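Gobelet à facettes et grand saladier -- Collection Clillik
Vaisselle de service pour collectivités, bureaux et espaces de restauration

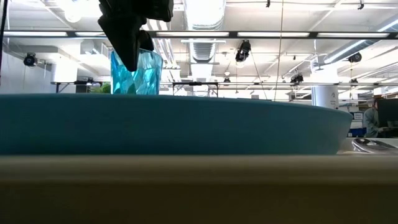

Présentation

La collection Clillik est conçue par Vestergaard et distribuée par Narley auprès des établissements publics, des entreprises et des structures d'accueil. Elle réunit des pièces de service destinées à un usage quotidien, dans les salles de pause comme dans les réfectoires de petite capacité. Le gobelet bleu translucide et le grand saladier bleu canard en constituent les deux références principales.

Le gobelet se distingue par ses parois taillées en facettes géométriques irrégulières. Sous un éclairage de plafond, la teinte varie de l'aigue-marine vif à un bleu plus profond. Le saladier présente à l'inverse une paroi extérieure large et lisse, de finition mate, dont le bord supérieur accroche légèrement la lumière.

Les deux pièces peuvent être commandées séparément ou en assortiment.

Caractéristiques du gobelet

Référence : 3434
Hauteur : 96 mm
Coloris : bleu translucide
Parois : facettes irrégulières
Conditionnement : carton de 10 pièces

Caractéristiques du saladier

Coloris : bleu canard
Finition : mate
Conditionnement : à l'unité, sous protection individuelle

Les dimensions du saladier figurent sur la fiche technique transmise avec chaque devis.

Entretien

Il est recommandé de laver les articles avant la première utilisation, à l'eau tiède et au moyen d'un détergent neutre. Les éponges abrasives et les poudres à récurer sont à proscrire : elles ternissent les arêtes du gobelet et laissent sur la surface mate du saladier des traces qui ne peuvent être reprises. Pour les sites équipés d'une station de lavage Clilivent, le programme court est à privilégier.

Les gobelets ne doivent pas être emboîtés les uns dans les autres pour le rangement. Le saladier se range à plat, sans charge posée sur le bord.

Commande et livraison

Les commandes sont reçues par l'intermédiaire du service des achats de l'établissement ou directement auprès de Narley, sur présentation d'un bon de commande signé. Toute commande de plus de 90 gobelets fait l'objet d'un devis particulier -- le délai de livraison est alors confirmé par écrit. Les articles manquants ou endommagés doivent être signalés à réception, avec mention sur le bordereau du transporteur.

Le réassort à l'identique est assuré pour l'ensemble des coloris inscrits au catalogue en vigueur, renouvelé chaque année en septembre. Les articles personnalisés ne sont ni repris ni échangés.

Narley -- Équipement des collectivités | Nous contacter | Conditions générales de vente | © Narley, tous droits réservés | Haut de page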